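Section 5: Folding the wheelchair

If you've come straight here from the wiki index, go back and do Section 4 first (arm zeroing and the gripper check). I mean it! Half the messages I get about folding are from people whose wrists are a few degrees off, and everything below assumes they aren't.

This is the routine I use on Nallmont, the two-armed build Timo Seidel and I put together in the shared workshop at Istedum. Yours will differ a bit, especially if you built from the later parts list, but the order of things should carry over. The goal is modest. The robot takes hold of the sling seat on both sides, draws it up, and the chair closes. People do this with one hand while talking to somebody. It took us from the first warm days until November to get it working well enough to write down.

What you need before you start

A manual folding wheelchair with a fabric sling seat. Solid seats and cushioned seats with a board inside won't work with this routine at all.

The soft-close gripper profile loaded on both arms. On our controller it's profile 2. If you've renamed yours, write the name on a piece of tape and stick it to the desk, you'll thank me later.

A second person. Renu Joshi usually does this for me. She holds the stop button and does nothing else, no phone, no coffee.

A clear patch of floor on the side the chair will fold toward. The chair gets narrower but the wheels need to slide a little, and they don't like rugs or cable covers.

CAUTION: Never run this with anyone sitting in the chair, or leaning on it, or with a hand resting on the frame. The side frames come together faster than you expect at the end, and there are pinch points under the seat that you can't see from standing height.

5.1 Placing the chair

1. Park the chair alongside the bed with the front of the seat facing the robot. Leave a gap you can slide a flat hand through between the near wheel and the bed.

2. Swing up or remove the footrests. If they stay down they'll block the fold and the arms will happily keep pulling.

3. Take the parking brakes off. I know, it feels wrong. With the brakes on, the tires can't creep sideways and the whole chair tips instead. We found this out at 11 at night and I still have the dent in the cabinet at home to prove it.

4. Check the bed. Any sheet or blanket hanging over the edge should be tucked up out of the way of the wheel before you let the arms pull. If your bed has a hand crank, turn the handle so it sits flat underneath.

5. Bring the robot in until its knees are just short of the front of the seat. Lower it to the crouch position and wait for the legs to settle before you touch the arms.

NOTE: On Nallmont the crouch height is 549 mm, measured from the floor to the top of the hip plate. I'd start there and move down in small steps if the elbows look cramped. Evaristo Palumbo runs his lower than mine and likes it, but he has the longer forearms.

5.2 Taking hold

1. Open both grippers fully.

2. Move the left arm first, always. It has the tighter path, being on the bed side, and if it can't get there you want to know before the right arm is in the way too.

3. Bring the left gripper down over the side of the seat, next to the wheel, and close it. A little bit of the frame in the grip is fine at this stage.

4. Now the right arm. Come in from the outside, over the wheel, and pinch the edge of the fabric near the top of the sling.

5. Stop and look. Really look, from above if you can. Both grippers should be closed on the seat and neither one should be touching a spoke.
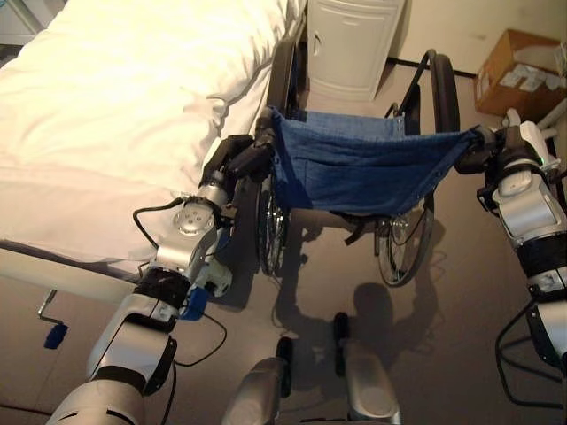 Page last changed: November, by Viola Ferri (cable note added to 5.2)

With both grippers closed on the blue seat like this you're ready for the tug test, but run your eye along the cables before you do anything else. Both of ours hang in a loop off the arms, and a loop is good, you want slack for the lift. What you don't want is a loop that can drop over a wheel or a push handle when the arm comes up. If it looks like it might, open the grippers, back off and clip it higher.

6. Do the tug test. Jog both arms up by the smallest step your controller allows and watch the fabric. It should go tight on both sides at once. If one side stays baggy, that gripper is holding the wrong thing or it's slipping.

7. If the seat has metal grommets along the edge, keep the fingertips clear of them. A gripper closed on a grommet reads as a nice firm hold right up until it skates off.

NOTE: Carmela Rizzi asked whether you can grab the front and back of the sling instead, the way a lot of people fold these by hand. You can, and it's kinder to the seat. The trouble is reach. From the front, our arms can't get to the back edge without the elbows hitting the wheels. If yours can, please try it and send me your numbers!

5.3 The lift

1. Tell your second person you're starting. Out loud.

2. If the left gripper has any frame in it, open it a touch, shift in toward the fabric and close again. Repeat the tug test. (Yes, every time.)

3. Start the lift at slow speed. Both arms go up together and drift toward each other as the frame closes. I have ours set to 53 percent of the normal arm speed and I wouldn't go faster until you've had a good long run of clean folds.

4. Watch the wheel on the bed side. It should slide away from the bed. If it starts to climb or lean, stop.

5. When the side frames are close enough that the grippers nearly meet, the routine pauses by itself. Check that the cross brace under the seat is moving freely and nothing is caught in it. Straps are the usual culprit. A short strap under the front of the seat will find its way into the brace if you let it.

6. Press continue for the last bit.

7. Open the right gripper first, then the left. Back the arms out along the same path they came in on. Don't let the robot stand up until both hands are well clear of the handles.

CAUTION: A folded chair with the brakes off will roll, and it can fall over. Have your second person put a hand on it as soon as the arms are out, then set the brakes.

5.4 When it goes wrong

The fabric slips out on one side. Clean the gripper pads first. Denim-type fabric leaves fluff on them and you lose grip bit by bit, so you don't notice. Some plain soapy water on a rag, let them dry, try again.

The chair comes toward the robot. You're too far back and the arms are pulling in as well as up. Move the robot closer and redo 5.1 from step 5.

One arm stops with a load error. Ours trips at 725 on the controller's own scale (no units, sorry, Timo's firmware). Please don't just raise the limit. Something is stuck, nearly always a footrest or the brace.

The arms reach fine but the seat won't rise. Check for a cushion strap, or a brake you forgot. I forget the left one a lot.

The camera loses the edge of the seat. Lighting, most likely. A warm lamp next to pale bedding gave us no end of grief. We moved ours to the other side of the bed and retaught the seat color, which is covered in Section 7.

Unfolding is Section 6, and it's easier, though the Urkotthorpe crowd use a different hand position from mine and I haven't merged their notes in yet.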